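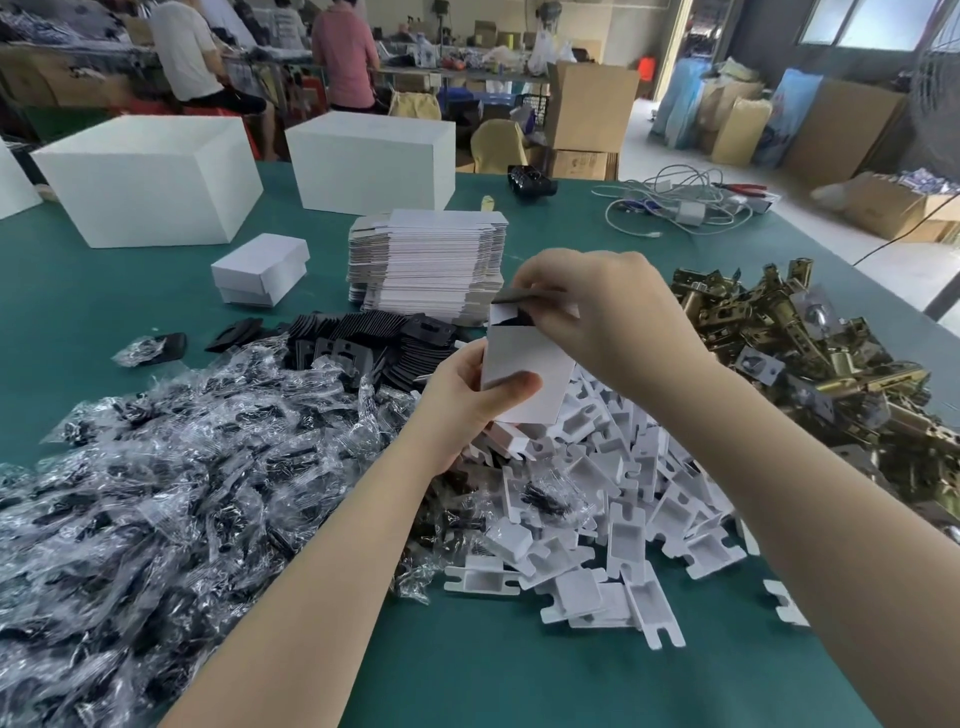 Pág. 7

2. Preparación del puesto y puesta en marcha

Este capítulo describe la instalación del deshumidificador de sobremesa Rovari en un almacén de papel, cartón o consumibles de embalaje. El montaje de la versión mural se trata en el capítulo 4. Los trabajos de conexión a la red fija de desagüe quedan reservados a personal técnico.

2.1 Requisitos del local

El aparato está previsto para recintos cerrados, con puertas y ventanas que ajusten. Un local con ventilación permanente al exterior no alcanzará el valor de consigna, y el compresor trabajará sin pausas.

Antes de la instalación, compruebe los puntos siguientes:

— Suelo o tablero nivelado, capaz de soportar el peso indicado en la placa de características.
— Toma de corriente con conductor de tierra, accesible después del montaje.
— Distancia libre de 200 mm como mínimo en la parte posterior y en ambos laterales.
— Ausencia de fuentes de calor orientadas hacia el sensor de humedad.

El cartón almacenado sobre palés debe separarse de las paredes exteriores. Las cajas plegadas absorben humedad por los cantos, y una pila apoyada en una pared fría puede deformarse aunque la lectura del centro de la sala sea correcta.

PRECAUCIÓN: No coloque el aparato debajo de estanterías abiertas con material suelto. El papel aspirado por la rejilla posterior bloquea el caudal de aire y provoca la desconexión térmica.

2.2 Contenido del suministro

Unidad principal, depósito de condensado, filtro de aire, tubo de desagüe con abrazadera, sonda remota Bamen con cable y soporte adhesivo, juego de pies de goma. La sonda se entrega en una bolsa aparte, dentro del depósito. Retírela antes del primer arranque.

Si falta alguna pieza, no ponga el aparato en marcha. Anote el número de serie y diríjase al distribuidor.

2.3 Colocación de la unidad

1. Transporte la unidad en posición vertical. Si ha viajado tumbada, déjela reposar en vertical 2 horas antes de conectarla.

2. Enrosque los pies de goma hasta el tope.

3. Sitúe la unidad en el lugar previsto y corrija la nivelación girando los pies delanteros. Una inclinación hacia atrás desplaza el condensado fuera de la bandeja.

4. Retire las dos cintas de sujeción del depósito. Extraiga el depósito tirando del asa de forma recta.

5. Compruebe que el flotador se mueve sin roce en todo su recorrido.

6. Introduzca el filtro con la flecha orientada hacia el interior del aparato. El filtro encaja con un clic perceptible.

7. Vuelva a colocar el depósito.

NOTA: En las unidades fabricadas para la serie Brendum, el filtro se introduce por el lado izquierdo. El resto del procedimiento no varía.

2.4 Montaje de la sonda remota

La sonda mide la humedad relativa en el punto de trabajo o de almacenamiento y sustituye a la lectura del sensor interno. Su uso es recomendable en salas con varias zonas, por ejemplo cuando el material plegado se guarda en un extremo y las mesas de montaje están en el otro.

1. Elija un punto a la altura media del material almacenado, fuera de la corriente directa de salida.

2. Limpie la superficie de apoyo con un paño seco y fije el soporte adhesivo. Presione durante unos segundos.

3. Encaje la sonda en el soporte con las ranuras hacia abajo.

4. Tienda el cable sin tensión y sin cruzar zonas de paso. No lo alargue con empalmes.

5. Conecte el cable al borne EXT de la parte posterior. El símbolo de sonda se enciende en la pantalla.

Si el símbolo parpadea, el aparato no recibe señal. Revise primero el conector y después el estado del cable.

2.5 Primer arranque

1. Conecte la clavija a la toma de corriente. La pantalla muestra la versión de programa y pasa a reposo.

2. Pulse la tecla de encendido. El ventilador arranca de inmediato; el compresor lo hace con retardo.

3. Pulse MODO hasta seleccionar «Almacén».

4. Ajuste la humedad de consigna con las teclas de flecha. Utilice el valor indicado por el fabricante del papel o del cartón.

5. Confirme con la tecla central. El valor queda guardado aunque se interrumpa la alimentación.

Durante los primeros días, la humedad ambiental desciende con lentitud. El propio material cede agua al aire, y una sala llena tarda más en estabilizarse que una vacía. No reduzca la consigna para acelerar el proceso: un secado brusco abarquilla los pliegos y vuelve quebradizas las líneas de hendido.

PRECAUCIÓN: No desconecte el aparato tirando del cable. No vuelva a encenderlo inmediatamente después de una parada; la protección del compresor impedirá el arranque y se mostrará el código 104.

2.6 Desagüe continuo

Con el depósito colocado, el aparato se detiene cuando el flotador alcanza el nivel superior. Para un funcionamiento sin vigilancia, conecte el tubo de desagüe.

1. Apague la unidad y desconecte la clavija.

2. Retire el tapón de la boca de salida y guárdelo.

3. Introduzca el tubo hasta el tope y apriete la abrazadera.

4. Tienda el tubo con pendiente descendente en todo el recorrido — sin bucles ni tramos elevados — hasta el sumidero.

5. Vierta un vaso de agua en la bandeja y compruebe que sale por el extremo del tubo.

NOTA: El adaptador Hầu permite conectar tubos de mayor diámetro. No se incluye en el suministro.

2.7 Comprobaciones posteriores

Transcurrida una semana, compare la lectura de la pantalla con la de un higrómetro independiente situado junto a la sonda. Si la diferencia se mantiene, corrija el desfase en el menú de servicio, apartado 5.3. Limpie el filtro una vez al mes y, en locales donde se troquela o se corta cartón, con mayor frecuencia. Registre las lecturas en la hoja de control del anexo B.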